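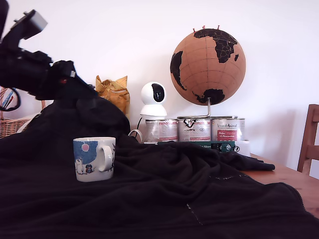
Calville Laboratory, Thoracic Pathology Section
Notebook entry, June 20, 2025
Entered by: A. Quintanilla
Read by: G. Zamora

Pleural biopsy series, repeat calretinin staining

The purpose of this session was to repeat the calretinin stain on the 36 blocks which gave weak or patchy nuclear staining in May. Dr Zamora had asked that the repeat be done on fresh sections, cut on the same day as staining, before any further blocks are released to the mesothelioma review.

Sections were cut at 5 microns by Booker Doucet in the morning. Block 2758 was difficult. It contains a good deal of dense fibrous tissue and the ribbon split three times. A usable section was obtained after the block had been returned to the cold plate for ten minutes. The face of this block is now shallow and I would ask colleagues not to trim it again without speaking to Dr Zamora.

Retrieval was carried out in the high pH buffer, not the citrate used in May. The remaining steps were left as in the written procedure. The control slide carried normal mesothelium and a piece of lung adenocarcinoma, as before. A second control, with the primary antibody left out, was placed at the end of each rack.

Observations

Controls satisfactory in both racks. Mesothelium strongly positive in nucleus and cytoplasm, adenocarcinoma negative. No background in the slides without primary.

Nuclear staining in the epithelioid cases is clearly stronger than in May. The sarcomatoid cases remain weak, as one would expect, and I do not think a further change of buffer will help them. They will need to be read with the cytokeratin and the clinical history.

Block 2758 shows positive spindle cells running into fat at one edge. Dr Zamora and I looked at this together on the double-headed microscope. She is inclined to call it true invasion. I was less certain, as the section is folded at exactly that point and the fat spaces are distorted. It has been put aside for Dr Lindgren, and no wording has gone to the surgeons.

Two slides lifted at one corner during retrieval. Both came from the older box of coated slides, which has been taken off the shelf. The tissue that matters is intact on each, and they need not be repeated.

Points outstanding

The BAP1 stain has not been started. There is enough antibody for the epithelioid cases only. Xiomara Villanueva has placed the order and will write the lot number in the reagent book when it arrives. The new lot must be run beside the old one before it is used on patient material.

The Cerwood referrals came with no note of the fixation time. I have written to ask for it. Until there is an answer, a negative result on those cases should be entered as provisional — this applies to BAP1 above all, where loss of staining carries weight in the diagnosis.

The lower drawer of the slide cabinet is full. Slides from this session are in the grey trays on the bench by the window, in block order, with the controls at the front of each tray.

B. Doucet adds: microtome blade changed after 2758. The old blade was nicked.

Next entry to follow once Dr Lindgren has read the set aside case.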